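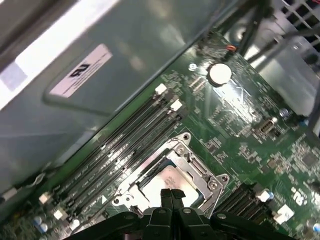 Chapter 9
The Main Board and Its Sockets

After completing this chapter, the student should be able to:
Name the main areas of a workstation board and state what each one does.
Explain how a processor is held in its socket.
Match memory modules to the correct slots on either side of the socket.
Describe the purpose of the coin-cell battery.
Prepare a work area and a service record before a part is removed.

Key terms: main board, socket, retention frame, heat spreader, memory bank, latch, standoff, coin cell

Opening case

In November the service department at Costache, a regional printing firm, received 21 workstations from an office that had closed. Several would not start. Dulce Alvarado, the senior technician, asked two trainees to open each unit and record the state of the board before replacing anything. Their notes, parts of which are reprinted in Section 9.4, showed that most of the faults lay in memory modules that had been pushed in at one end only. Unit 1206 had a worn-out battery and lost its clock setting each time it was unplugged. Only one processor had to be exchanged.

The case is typical of bench work. A technician who knows the layout of a board can rule out simple faults before ordering costly parts.

9.1 Finding Your Way Around the Board

The processor socket is the usual starting point when reading a board. In the workstation shown at the opening of this chapter, a silver metal retention frame surrounds the socket, and the light-colored heat spreader of the processor can be seen inside it. The frame holds the processor against the contacts beneath. The heat spreader carries heat from the chip to the cooler, which is mounted on top and must be taken off before the socket can be reached.

Memory slots stand in two banks, one on each side of the socket. The slots are long, narrow and black, and white latches at their ends make them easy to find. A latch must be fully open before a module is inserted or withdrawn. Modules are installed in the order given in the service manual, and a board with two banks will often require that both be filled in a set pattern.

The round silver coin cell sits above the memory slots on this board. It keeps the clock running when the machine has no outside power. Its position varies from one model to another, and students should locate it on each new board before beginning work.

9.2 Before You Begin

Shut down the workstation and disconnect the power cord. Put on a grounded wrist strap. Enter the unit number and the date on the service record, in the form Wed 6 May.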